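Workshop tips: recording processor swaps for a learning arm

Notes from the Graner bench, last revised May 5, 2023. They apply to old desktop cases used as practice pieces for collecting demonstrations, with an operator driving the arm and the Rutix recorder saving each attempt.

Before the first attempt

Lay the case on its side with the panel off and push it against the same stop each time. Tuck loose power leads away from the socket. Lift the load plate fully and check that it stays up on its own; a plate that drops halfway spoils the attempt and can mark the contacts.

Hold the processor by its edges, level, and pause beside the socket before moving over it. The pause gives the trainer a clean point at which to cut the approach from the placement.
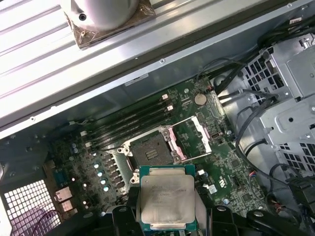
Should a clumsy attempt be deleted?
Keep it if the operator recovered without outside help, and tag it "recovered". Delete it only when the recording itself is faulty, such as a missing camera or a clock that has slipped.

Old thermal paste

Wipe the heat spreader and the cooler base with isopropyl alcohol and a lint-free cloth before a session. Paste on the finger pads changes the grip, and attempts made with dirty pads do not match those made with clean ones. Clean the pads after every 17 attempts - sooner if a part slips.

Varying the start

Lanying Xiao sets the order of starting positions in advance and the operator follows the list. We use five positions for the case and four for the part. Left to choose, operators drift back to the easy ones. The August set had to be thinned for that reason: of 3172 attempts, far too many began with the part square to the socket.

Keep fixtures bolted down. If one has to move, start a new batch number and write the change in the log.

Camera checks

Wipe both lenses, then drive the arm through its full reach and watch the fixed view. The socket should stay visible for most of the approach. Where the wrist hides it, shift the fixed camera - never the case - and record a short test. 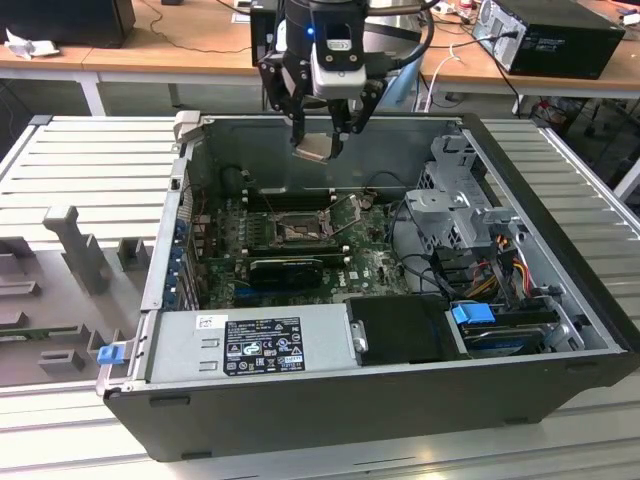
Ending a session

Close the load plate over an empty socket only with the plastic cover fitted. Put the processor back in its tray, contacts down. Copy the recordings to the Sundetia drive, open one at random and play it to the end before clearing the recorder.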